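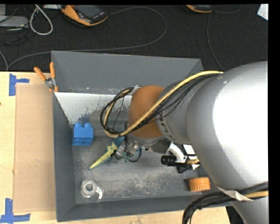 Gray metal bin on the light wood top

Metal storage bins vs plastic for a small workshop

drawerpull17
I'm redoing the storage in my garage this winter and I'm stuck on bins. I have 200 dollars to spend and one long wall of shelves. What goes in them is mostly hardware, pipe fittings, sandpaper, and a lot of half-used tubes of caulk. The metal ones look like they would last, but the plastic ones cost a lot less and come with lids. The garage isn't heated. Anyone have both?

Stellby
I have both. Metal for anything heavy, plastic for the rest. A plastic bin full of pipe fittings will bow at the bottom, and then it drags on the shelf every time you pull it out. My metal ones are nine years old and look the same as when I bought them, apart from scratches.

moss_and_mortar
I'd go the other way. Unheated garage means damp, and damp means rust at the folded corners. I threw out 5 metal bins last February for that reason. The paint chips where the bins knock together and it starts there.

Stellby
Depends on the finish. Galvanized bins don't do that, or at least mine haven't. Were yours painted?

moss_and_mortar
Painted, yes. Cheap ones. I'll give you that. I still wouldn't keep sandpaper in an open bin in a damp garage, metal or not. It curls.

Kwok-wai Chung
Measure your shelves before you buy anything. I ordered a set of Drandis bins that were an inch deeper than my shelves, and they stick out over the walkway. Three years later I still catch my hip on them. Also check whether the size listed is the inside or the outside. Sellers mix them up.

drawerpull17
Shelves are 17 inches deep. I hadn't thought about the rim, so thanks for that. What do people do for labels on metal? The tape I have peels off when it gets cold.

Privis
Magnets. Get the sheet kind, cut it into strips, write on it with a paint marker. You can move them when you change what's in the bin. Won't work on aluminum or on most stainless, so take a fridge magnet to the store with you.

hobbs_lane
Or tie a shipping tag through the handle. Costs next to nothing and works on every kind of bin.

Privis
Tags get caught on things — I tried them. Fine if the bin never moves.

Rondonuwu
Nobody has mentioned noise. Dropping a handful of bolts into a metal bin at night is loud, and my garage shares a wall with a bedroom. I cut up an old rubber mat and lined the bottoms. It also stops small screws from sliding into the corners.

moss_and_mortar
A liner will hold water against the metal if it gets in. Take it out and check now and then.

drawerpull17
OK. I think I'll buy 3 galvanized ones for the fittings and bolts, and lidded plastic for the sandpaper. The caulk is going in the house so it doesn't freeze. Will post again once I've measured.

Kwok-wai Chung
Measure both ends of the shelf. Mine aren't the same depth all the way along.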